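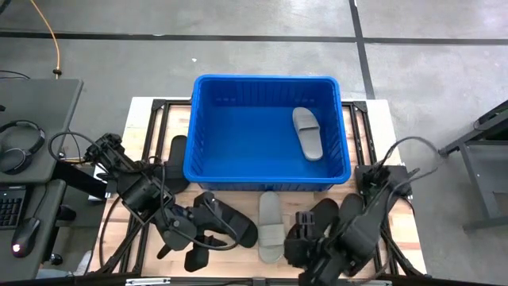

Unit 4: Putting Footwear Away

Household Organization, Tremmont Adult Learning Center
Handout for students, revised 8 Jan 2018
Instructor: Anwara Marikar

Reading before class: Chapter 4 of the course packet, up to the section on hall closets.

4.1 One crate, one kind of shoe

Slippers and slides are the easiest footwear to store because they have no laces and they don't need to hold their shape. An open crate is enough. Keep boots and anything with a heel out of it.

In the photo one gray slide is in the blue crate and the other is on the table in front of it. Note where the first one lies. It is near the right wall and runs front to back, so most of the floor of the crate is still free. If you drop the first shoe in the middle, the second one ends up on top of it or at an angle, and after a few pairs the crate is a heap.

4.2 Order of work

1. Wipe the soles. Grit collects in the bottom of a crate and is hard to get out of ribbed walls.
2. Put the crate on a table at waist height. Do not work on the floor if you have a whole closet to do.
3. Set the first shoe against one side wall, toe to the back.
4. Set the second shoe beside it, pointing the same way.
5. Start the next pair next to the first. Stop when the floor of the crate is covered.
6. Label the short end with the name of the person, or "guests."

Students often ask about placing the shoes heel to toe. That saves a little width with narrow shoes. With wide-strap slides the gain is small, and the pair is harder to pick up with one hand.

4.3 Choosing a crate

Plastic is preferred for an entryway. It can be rinsed. A thick rim is easier to carry by than a thin one, and an open top lets damp shoes air out. Lidded boxes are for off-season storage only (see Unit 6).

Measure the longest shoe in the household before you buy. The crate floor should be longer than that shoe by a finger's width or more.

4.4 From the October exercise

Gun-woo Ham and Thilini Nanayakkara sorted the shared entryway at the Muvthorpe residence. They started with 54 pairs. Roughly half were slides or house slippers and went into crates by the door. The rest went to the rack or back to people's rooms. Single shoes were kept in a separate bin for 2 weeks and then discarded. Their floor plan is in the packet, after the closet worksheet.

4.5 For next class

Sort one shoe area at home. Write down what you kept by the door and what you moved, and bring a sketch of the crate or shelf with its inside measurements. One page is fine. Late sketches go in the tray outside Room 328.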